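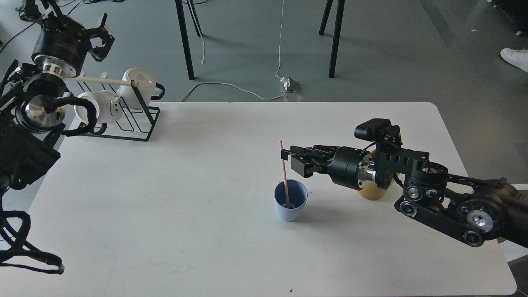 Rarkatel have never been in a hurry. The four-piece formed at school, played their first gig in a rugby club bar and then spent most of a decade putting out singles whenever they could afford to press them. Their first full album, Namutley, is out this month on the small Wadham label, and it sounds like the work of people who have played together for a long time.

The record runs to 12 songs and lasts 42 minutes. It was made in a former grain store on the edge of a village, over two winters, with the band sleeping upstairs and recording below. The heating was poor. On the quieter tracks you can hear the singer's coat rustle against the microphone stand, and they decided to leave it in.

Namutley is the name of a railway halt that closed before any of the band were born. The drummer's grandmother used to catch the train there to go to work at a glove factory, and her stories about it supplied the words for three of the songs. The best of them, "Second Platform", begins with harmonium and one voice and stays that way for two verses – then the drums come in late and slightly behind the beat, and the whole thing starts to roll.

Earlier Rarkatel singles were loud and quick. There is less of that now. The guitars are mostly acoustic, the bass is a double bass on all but one track, and the fiddle, which used to turn up for the odd chorus, carries the tune on half the album. Fans of the older material may go straight to "Tin Roof Wednesday", the only song here that would have fitted their early sets.

Wadham began as a record shop with a press-on-demand service in the back room. It has kept its runs small. The first pressing of Namutley is 266 copies on vinyl, each with a lyric sheet printed by hand, and a CD and download are available for everyone else. The label says a second pressing will follow in December if the first sells through.

The album was mixed at Ngô, a basement studio better known for dance music. That was the bass player's idea, and it was a good one. The low end is deep and clear, even on small speakers, and the voices sit well forward without being polished flat. Only "Harbour Lights Again" feels crowded, with a brass part that arrives in the last minute and fights with the fiddle.

The band are taking the songs out on a short tour of arts centres and village halls, playing the album in order with a break after side one. Doors are at 7.30pm and support varies from place to place. Copies of the record will be on sale at every show, along with a reissue of the first two singles on one disc.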